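Workshop tips: sharing the packing bench with automation

We brought automation to our packing benches at Banico in June, and I'm still a little giddy about it! The boring lifts are going over to the machines, and those of us who packed by hand now spend more of the day teaching, checking and sorting out the odd jobs. A few things we picked up along the way, for anyone setting up a bench like ours.

Give clear plastic a plain background. Clear boxes are a pain for people and cameras alike, and glare makes it worse. Move your lamp before you start and look again from bench height, where the bright streaks show up best.

Check the pads on your gripper fingers at the start of a shift. Foam frays at the top edge first, in our experience, so keep spares in a drawer within reach.

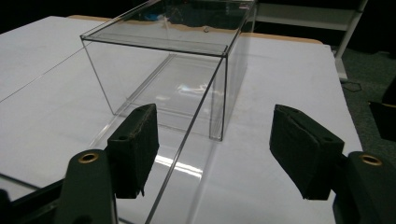
Does automation mean fewer people at the bench?
At our shop the headcount stayed the same, but the jobs shifted. Two packers moved to training and checking, and they still take a turn at packing when a rush order comes in.

Swap jobs often. Showing a task by hand, over and over, is tiring in a new way – it's your wrists and your patience that go, where it used to be your back. We switch every 2 hours and everyone is happier for it.

Write down the knack. Our best packers had tricks they'd never said out loud (tilt the box a touch, let the far edge land first), and talking them through was the most fun we've had at work in ages.

Keep cables to the side you don't walk on, and sweep the carpet under them before lunch.
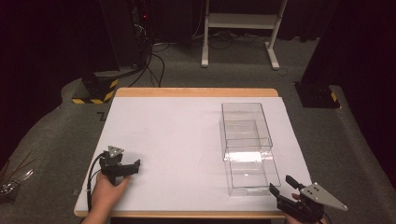
Two hands, two grippers, two clear boxes on the white board.

Wipe the boxes with a soft dry cloth between rounds. Paper towels leave lint, and lint shows on everything.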